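January 25, 2019

Cards for the Lotdale table. Cut the last of the kraft bases this morning, scored at the middle, and set them under the heavy books to flatten. The Tan cardstock cracks along the fold if it is scored only once, so I went over each line twice with the bone folder. Fadwa Nasr tried the Kasex ink on the leaf stamp. Good coverage, slow to dry on coated paper. Leave it overnight before adding vellum.

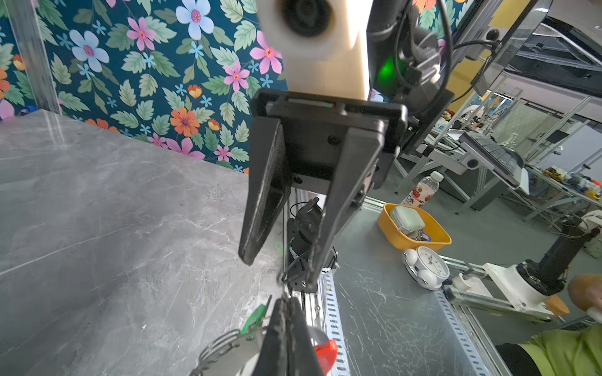 Embossing powder next. Clear over the dark green looks better than gold, which went grainy at the edges of the small letters. Wiping the paper with the powder bag first helped.

Adhesive dots: one box of 1000 left, and we need 3 per tag. Fadwa is ordering 2000 more from Trunberg along with the narrow ribbon.

Still to do: envelope liners, and recut the October sentiment strips, which are too wide for the frame die.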